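Sleeves, cables and a very patient friend

So the hand works. I should have led with that in the last post, when I spent most of the page complaining about a crimping tool. All the fingers open and close when I tell them to, the thumb does its own thing when I tell it to, and the only smell of hot plastic in the workshop this month came from somebody else's bench.

What I've been stuck on since is the covering. Bare joints collect everything. We share the space with two woodworkers and a guy who restores radios, and by the end of an evening there's sawdust in places I can only get to with a paintbrush. I also keep snagging wires when I lean across. Morven Gunn (she of the lathe, if you've been reading a while) told me to stop designing printed shells and put some clothes on the thing. I sulked for a day and then went looking for ribbed fabric.
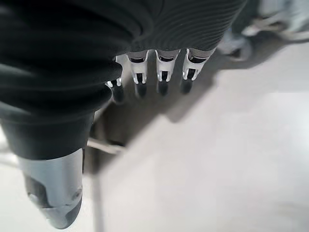
The trick with ribbing is which way the stretch goes. My first try was a plain tube with the stretch running along the arm, and it crept forward every time the wrist bent until it was halfway down the fingers. Second try, I turned the fabric and left a lot of extra in the folds, and that's been much better. I want the tips bare no matter what, as they're the part that has to grip. If I do a third one it'll get a little loop to hook over the thumb, like the running tops that have a thumbhole.

I'm still writing the motion scripts in Olico, and yes, I've read the comments telling me to switch. It does what I need! The finger speeds go from 0 to 400 in its own made-up units, and I keep everything at 80 while I'm working close to it. At 300 the knuckles make a clacking noise that I don't love.

The other job was reach. I've had the whole robot going through slow arm moves near the drawers, left arm up and forward, right arm low, and then stop and hold. Eilidh Purves came by to help, and her rule is that one of us has a thumb on the stop button the entire time and isn't allowed to talk about anything else. This is harder than it sounds. We started after dinner and it was 11 at night before either of us looked at a clock. 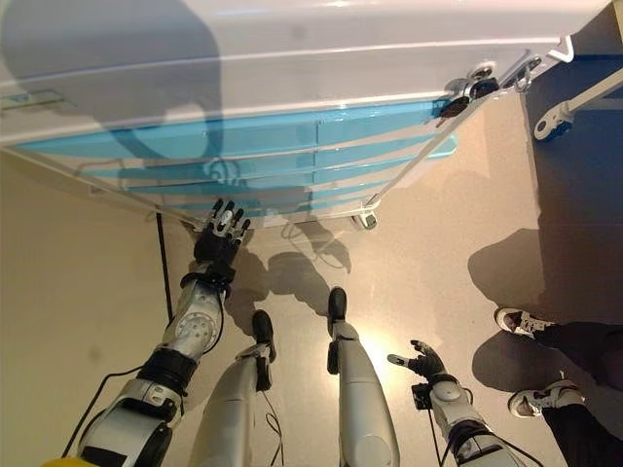 Page last changed: October

You'll notice the cable situation around the legs. I know, I know. Those are on my list – I have a bag of fabric wrap and some clips from Dutby, and the plan is to bundle each leg separately so I can still take one off without undoing the other. Eilidh would like me to do that before we try any stepping at all, and she's right, and it's still going to wait until the sleeves are finished.

Two things I learned on the reaching side, mostly for my own future reference. One, set the shoulder limits before the elbow limits. I did it the other way around and had to redo the lot. Two, write down the rest pose on paper. I overwrote the saved one with a test pose and spent most of an evening getting back to something I liked.

Next up is the thumbhole sleeve, if I can get Morven to lend me her machine again, and then the leg cables. Somebody asked for the sleeve pattern. It's a rectangle with one seam, but I'll draw it up with measurements once I've made one I don't have to pin.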